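The Open Hand

The result was four sentences long and Aušra Stankevičius had been trying to write it since lunch.

She had the numbers. The robot had taken the black shell out of a bin of boxes 60 times with the open-hand rule and 60 times without it. With the rule it dropped the shell twice. Without the rule it dropped it 26 times. Anybody could read that. The trouble was the sentence that came after, the one that started with "We believe this is due to."

"Leave it out," said Brock Gauthier. He was eating crackers over his keyboard. "Say what it did. Somebody else can believe things."

"Reviewers want a reason."

"Then give them one and let them cross it out."

The rule had been an accident. In March, Cauã Sales had been cleaning up the planner and had set the left hand to go somewhere before the right hand closed on anything. He needed a position that wouldn't throw an error, so he picked palm up, fingers apart, out in front over the carpet. He meant to change it the next day. Then he went home for his sister's wedding, and the thing ran that way for a week, and when he came back the drops had nearly stopped.

The left hand never caught anything. That was what bothered Aušra. She had gone through every run in the log, and the shell had not touched the left hand once. It sat out there, open, while the right hand did all the work. When the right hand had the shell clear of the bin, the left hand came over and helped carry, the same as it always had.

She opened the head camera record for run 30 and stopped it partway through the grasp.
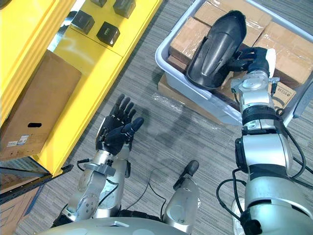

Run 30, open-hand condition. Right hand on the shell, left hand waiting.

She had looked at this one more than the others. The wide end of the shell was down near the rim of the bin, and the hollow side was turned to the left. The fingers of the right hand were around the edge. By every measure they had, it was a bad grasp. The old planner would have let go and tried again, and about half the time that was when the shell went over the side.

In run 30 it had kept hold.

"It's balance," Cauã said from the next desk. "The arm goes out, the weight shifts, the shoulder steadies. I said so in April."

"We tested balance. We hung the same weight on the left side and kept the hand shut. It dropped the shell just as often."

"Then I don't know."

"Can I write that?"

"You can write that I don't know."

Thongchai Nuchit came in at four with the mail and a new roll of tape. He had run the floor for Plistex for eleven years before he came to them, and he was the one who packed the bin between runs so that no two were alike. He put the tape in the drawer and looked at her screen for a while.

"You're still on that," he said.

"I need a reason for it."

"My father unloaded trucks," he said. "When he passed you a box he'd keep hold of it until your hand was out. If your hand wasn't out he'd shift it around, try to find a better place to put it. That's when he dropped them."

"The robot is both people, though. It's passing the box to itself."

"Sure," Thongchai said. He went to hang up his jacket.

Aušra sat for a minute. Then she opened the planner and searched for the line that decided when a grasp should be dropped and tried again. It took her some time to find. Alcides Batista had written it before he left for Fillon, and he had not been one for comments. The line checked how firm the grip was. It also checked how far away the next safe place for the object was, and it scored the two together.

With the left hand closed, the nearest safe place was back in the bin. With the left hand open, it was the hand.

She read it again to be sure. Then she called Cauã over and he read it standing up, with his finger on the screen.

"So it holds on," he said, "when it's got somewhere to go."

"It doesn't regrasp. It's a scoring term. Alcides gave it a weight of point two and forgot about it."

"That's the reason, then."

"We'd have to run it with the term taken out."

Brock said, "Saturday?"

"Saturday," she said.

She went back to the draft and deleted "We believe this is due to." In its place she typed that the cause was under study. She saved the file and walked down the hall to ask Thongchai if he would mind coming in to pack the bin.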